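Categoría: Investigación y transferencia | Robótica

Buscar en el sitio Introduzca un término Buscar

Robots ante la colada: el grupo Duso presenta los resultados de su método de aprendizaje por demostración

Miércoles, 28 de agosto de 2019

El grupo de investigación Duso, integrado en el Instituto Korholm, ha dado a conocer los resultados de un estudio sobre la manipulación de prendas con brazos robóticos. La responsable de la línea de trabajo recibió a esta publicación en el laboratorio y expuso el alcance del método, denominado Kendel.

«La ropa carece de una forma estable, y por ello los modelos geométricos habituales resultan insuficientes», señaló. El equipo optó por registrar demostraciones guiadas por operadores y entrenar con ellas una política de control que recibe únicamente las imágenes de una cámara situada en la muñeca del robot. El conjunto reunido hasta mayo asciende a 3321 demostraciones.

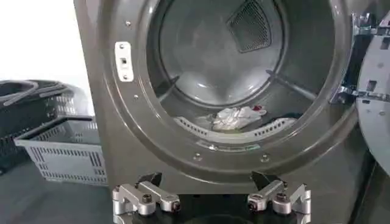 Redacción Korholm

El interior del tambor constituye, según la investigadora, la parte más exigente de la tarea. «El metal devuelve reflejos y una prenda oscura se confunde con la sombra del fondo. Un paño blanco se localiza con facilidad; una prenda azul marino, bastante menos», explicó. A ello se añade el aro de la puerta, que limita los ángulos de entrada de la pinza.

En la evaluación se efectuaron 400 intentos de extracción con prendas ausentes del entrenamiento. De ellos, 34 terminaron sin agarre válido, en su mayoría con tejidos oscuros o pegados a la pared del tambor. «Preferimos publicar también esos casos – son los que orientan la fase siguiente», indicó.

Preguntada por una eventual aplicación en lavanderías, la responsable se mostró prudente. El sistema extrae las prendas de una en una y todavía no las clasifica ni las dobla. La empresa Soomro, que colabora en el proyecto, estudia el desgaste de las puntas de los dedos de la pinza, cuyos resultados se comunicarán por separado.

El grupo prevé incorporar una medida de fuerza en la muñeca y repetir las pruebas con otro modelo de máquina.

Noticias relacionadas
Kendel: descripción del protocolo de demostración
Korholm y Soomro renuevan su convenio de colaboración
Convocatoria de estancias en el grupo Duso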